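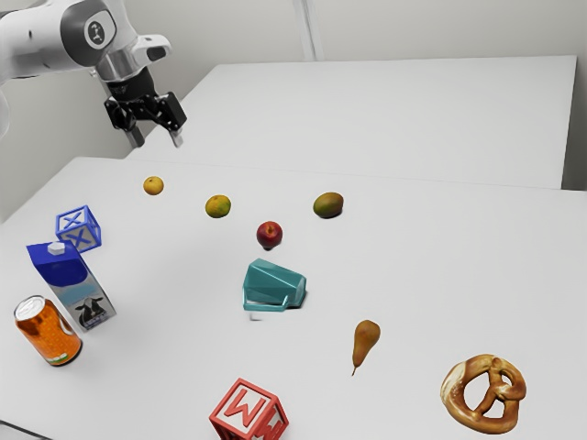 ROBOTIC MANIPULATION IN SIMULATION
Handout 6: The mug that counted as a success

Last revised March 18, 2025

Bring this handout to lab. You will need the run logs from Handout 5 and the patience you had at the beginning of the semester.

1. What was supposed to happen

The task is called Tridetti, after the project that paid for the first version of it. One arm, one two-finger gripper, one table, a shuffled set of household objects. The policy is told to pick up a named object, lift it 70 millimeters, hold it there, and put it down again without disturbing the neighbors. A trial is scored by a success checker, a short function that reads the state of the simulator and returns true or false.

In August we ran 546 trials with the mug as the target. The checker returned true for a very pleasing share of them. A plot was made. The plot went into a slide deck, and the slide deck went to our partners at Brendon, who asked the one question we had been hoping to avoid: could they see a few of the grasps?

They could not, as a good many of the grasps did not exist.

2. What went wrong

The checker looked at the height of the mug's center and compared it with the height at time zero. If the difference passed the threshold, success. It never asked whether the gripper was touching anything, or how fast the mug was moving, or whether it would still be up there a moment later.

Now consider how a trial begins. Objects are dropped into the workspace at random poses and given 40 simulation steps to settle. For a ball that is usually plenty. For a faceted mug with a handle it is a coin toss. When two collision shapes start out overlapping, the physics engine does what it was built to do and pushes them apart, and if the overlap is deep it pushes hard. The mug goes up. The checker, seeing a mug going up, congratulates the robot.

The policy had learned very little from this, except that standing well back was a sound career move.

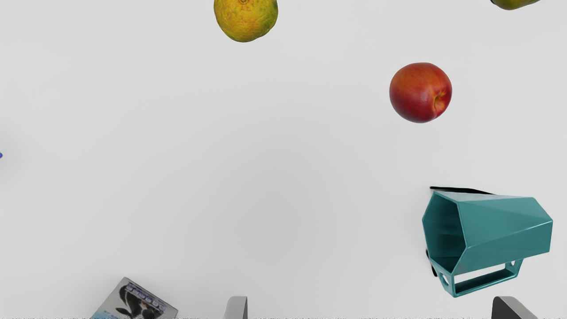
Figure 6.1. Gripper view. The mug is on its side, there is nothing between the fingertips, and dark shapes show at the edge of the mug.

Look at the dark shapes beside the mug before you read on, and write down what you think they are. We have had several confident answers in past years and they do not agree. The picture alone will not settle it. They may be one object or two. You settle it by querying the simulator for every body whose bounding volume overlaps the mug's, and printing the names. This takes one line of code and would have saved us most of September.

3. Three faults, kept separate

Students tend to write "the physics exploded" in the report and move on. Please don't. There are separate faults in this story and they have separate owners.

Fault A: placement. The sampler rejects a pose if the new object's center is too close to an existing center. Centers are a fine summary of an orange and a poor summary of anything with a handle. A long thin object can pass this test and still sit partly inside its neighbor.

Fault B: collision geometry. The mug you see is not the mug the engine sees. The rendered mesh has flat panels, a hollow interior, and a gap inside the handle. The Sokumia asset pack we used ships with a single convex hull for each object, so for contact purposes the mug is a solid lump, and the gap in the handle is filled with something invisible and very firm. A finger aimed through the handle will stop in midair. Several of you have already reported this as a controller bug. It was a good controller, and it has been apologized to.

Fault C: the checker. It measured a symptom of success. Faults A and B make the mug jump; only Fault C turns the jump into a number on a slide.

Fixing any one of them would have made the August plot look different. Fixing only C would have made it honest and much less pleasing.

4. Why this is filed under safety

A fair objection: no simulated mug has ever hurt anyone. True. But the policy was due to go onto the real arm in the Vukčević lab the following week, with its speed limit raised on the strength of the simulated success rate. The limit is meant to be earned. Ours had been earned by a mug leaving the table under its own power.

The rule in this course since then is plain. No speed or force limit on hardware is relaxed on the basis of a score alone. Somebody watches recorded trials, start to finish, including the settling phase, and signs for them. The sample is 100 trials, drawn at random by the script. You do not get to choose them. It is dull work, and you may bring coffee as long as it stays off the bench.

5. The revised checker

A trial now passes only if all of the following hold:

- both fingers report contact with the target, and with nothing else, throughout the hold
- the target's speed relative to the gripper stays below the threshold in the config file
- the target's height is compared with its height after settling, not at time zero
- no body in the scene exceeded the velocity cap during settling; if one did, the trial is thrown out and logged as INVALID, which is a different thing from FAILED

That last distinction matters. A failed trial tells you about the policy. An invalid one tells you about the scene, and if your invalid count is high, go fix the scene before you tune anything. Do not quietly rerun until the number improves. The log keeps the seeds - all of them.

6. For lab

Run the old checker and the new one on the same seeds. Find one trial where they disagree and trace it step by step, with the contact list printed at each step from spawn to the end of the hold. Name which of A, B and C were involved, and give your evidence for each.

Then replace the mug's hull with the decomposed version in the shared folder and run the same seeds again. Note the change in run time as well as in the score. The decomposed mug is slower to simulate, and someone will eventually ask you to put the old one back.

Reports are due at the start of the next lab. Attach the log, the seeds, and your guess about Figure 6.1 as you first wrote it, uncorrected.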